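Stolteck releases planner update for two-arm sorting cells

Jul 21, 2018

Stolteck has released a new version of its motion planning software for work cells where two or more robot arms share one table. The update, called Dağdelen, changes how the planner handles soft items such as cables and adds a replay tool for finding out why a grasp was refused.

The company has been testing the software at its Clanholm site on a job that is hard to script by hand: picking up charging cables and power adapters and putting them into plastic bins. Cables bend and slide when they are touched, and a clear bin can be difficult for a depth sensor to pick out from the table under it. 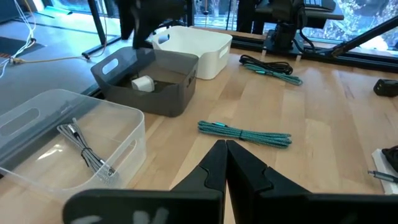 By the Fallham Automation News staff
Software reporter

Earlier versions treated every item as a rigid box. A coiled cable got one large box around it, and the planner often rejected a grasp when two coils lay close together. Dağdelen keeps an outline of each bundle and updates it from the wrist camera as the gripper comes down. If the outline shifts too far from the plan, the arm stops and asks for a new path.

The planner also reserves space over the bins. An arm has to hold a reservation before it can cross a bin rim, and the other arm is sent to a different item until the space is released. Reservations are checked every 200 milliseconds. In the old version, both arms could be given paths to neighboring bins and would then wait on each other until an operator stepped in.

Stolteck ran 1,907 picks on the Clanholm cells before the release. It reports that 92 percent were finished without help from an operator. Most of the others were stopped by the software after a cable end caught on a second cable. The company did not give a comparable figure for the previous version.

The replay tool saves the camera view, the planned path and the joint positions for each attempt. Users can step through a refused grasp and see which check failed. Logs can be exported as plain text, something customers had asked for.

Sites running version 4 of the controller can install the update directly. Older controllers need a firmware change first, and bin models made with the old editor have to be saved again before they will load. There is no charge for customers with a current support contract.

A second update, planned for August, will add support for mixed gripper types in the same cell.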